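Sorting Odds and Ends: Our Project on Mixed Storage Bins
Fivden group, project report, October 5, 2019

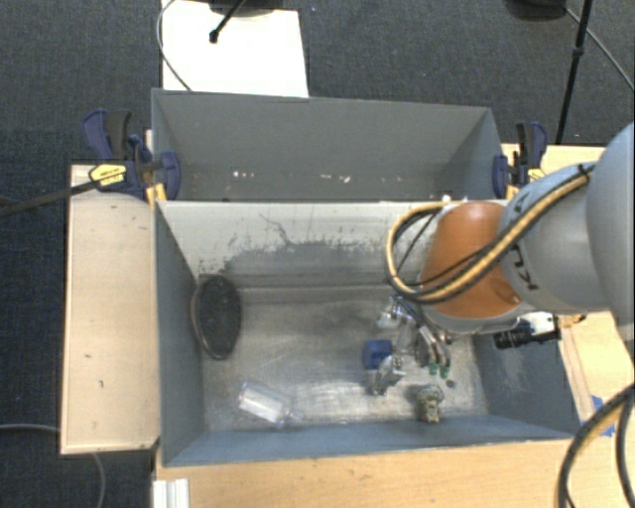 Do small things need a bin of their own, away from the bigger ones?
Mostly they do, although a shared bin works well enough as long as the floor of it can still be seen between the things.

We started in September with the big bins at the Howells store room, and I must say we all grew rather fond of them, dents and scratches and all! Our question was a simple one: what sort of bin makes it easiest to find a bottle, a little block or some odd-shaped piece of metal again once it has been put away? We logged 641 searches over the month, in deep bins and shallow ones, and the shallow ones were quicker nearly every time.

Bottles gave us the most bother – they roll, and a clear one hardly shows against a shiny floor. Flat things propped up against a side were a pleasure by comparison. We tried lining 2 of the bins with plain dark felt, which helped with the rolling, though it did gather fluff terribly and we had to shake it out every evening.

The full search log is kept with the Prostier folder.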